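## 4. House rules for two-armed handling, and how we got to them

I should say up front that this is the section we argued over the most. The hardware section took an afternoon to write. This one went through 7 drafts, and the rules in it changed twice while the Plakville trials were still running, so if you're comparing our numbers with our earlier workshop note, please check which version of the rules each batch was run under (Table 3 has the list).

### 4.1 Where the rules came from

When we started at Plakville we had a safety sheet that somebody had adapted from the one for our old fixed cell. It was fine for a cell. It assumed a fence, a light curtain and a floor with nothing on it except bolts. Our work is on an ordinary office floor, with carpet and furniture and people walking by, and the sheet had nothing to say about any of that. For the first few weeks we mostly went by common sense, and common sense turned out to vary a lot from one operator to the next. One of us would stop the arms whenever anyone came through the door. Another would happily lean in to straighten a box between two grasps. I was somewhere in the middle, and I'm not proud of every choice I made.

So we sat down and wrote our own. The Josano rules (named after the room, nothing grander than that) are short enough to print on one page, and each one has a number so we can cite it in the session log. We logged 263 sessions under them, and I'll go through the ones that gave us the most to think about.

**Rule 1: one voice.** A session has one operator, and only the operator says "go." Anyone can say "stop," and the arms stop with no discussion. We had this from the start and never touched it.

**Rule 2: the standing line.** Anyone who isn't the operator keeps their feet out of the reach envelope while the arms are powered. In the first draft we gave this as a fixed distance from the base, and it was hopeless! The reach changes with what the hand is holding. A hand with a long flat tool in it sweeps a much bigger area than the same hand empty, and our neat little distance had been measured with empty hands. The rule now says to measure from the far end of the longest object in the session, at full extension, and to measure again whenever that object changes.

**Rule 3: clear the floor first.** Packaging film, tape, cable ends and loose bits of cardboard come up off the floor before power-on. I fought against this one because it felt like housekeeping, and I lost. Film is slippery underfoot and shiny to a depth sensor, and it likes to travel along with whatever you're lifting. Our floor check is still the item most often skipped in the logs, by me as well as everybody else.

### 4.2 Containers, and what the second hand is for

Most of our tasks involve parcels in a shallow tray, and the tray brought up a question the old sheet never had to deal with – what is the other arm supposed to do while the first one works? We tried parking it. We tried letting the policy decide. Under the current rules (Rule 5, if you're keeping track) the second hand may rest on or hook the container only if the operator has declared it a support hand before the task begins, and a support hand doesn't get a lift command until the working hand has let go of its tool or pulled clear of the rim.

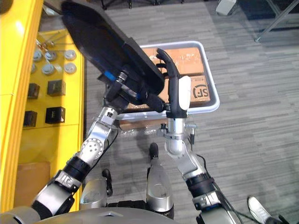

The reason I like this rule is that it gives the operator something to watch. With two hands over one tray there's a lot going on, and before Rule 5 I'd find my eyes jumping back and forth and landing on neither. With a declared support hand you mostly keep an eye on the tool, and you glance at the support hand for one thing only: is it staying where it was told to stay? Our newer operators picked this up very quickly.

It does cost time. A declared support hand adds a step to every setup, and on short tasks you feel it. The Irholm team, who share our protocol but run lighter parcels, asked if they could drop the declaration for anything that fits in one hand. We said yes for a trial period and then went back to the full rule in December, mainly so both sites would be logging the same thing.

### 4.3 Tools that hide the workspace

Flat tools deserve their own rule (Rule 6). A plate or paddle held over a tray can cover part of it from the head view, and then neither the operator nor the policy has a good idea of what's under there. We now require a second viewpoint for any tool wider than the hand holding it. A person standing behind the line with a clear view counts, as long as they've agreed to the job out loud and don't have a phone out.

We also cap the speed. Our controller takes a motion budget in its own units, and with a flat tool in hand we set it to 3000 and leave it there. I'd love to tell you that number came from a careful study. It came from the Laitinen test bench, where we kept turning the value down until everyone in the room stopped flinching, and we've kept it ever since for consistency. A proper sweep is on our list.

### 4.4 What we log

Each session gets one sheet with 13 fields. Most are dull: operator, start time, tool, container, software version. The two I'd urge other groups to copy are "who was in the room" and "what did you move by hand." The second one catches all those small helpful nudges – a parcel turned a little, a tray slid back – that make a run look smoother than it was. We had been leaving them out with no bad intent at all, and once the field existed people filled it in without complaint.

Stops are logged too, with the rule number if one applies. We don't score operators on stops and we don't rank them. Early on we had a chart on the wall, and people got shy about saying the word, so the chart came down.

The full rule sheet, in the wording used for the final batch, is in Appendix B. It was last revised on 8 Nov 2025, and the only change from the version before it is the re-measuring clause in Rule 2.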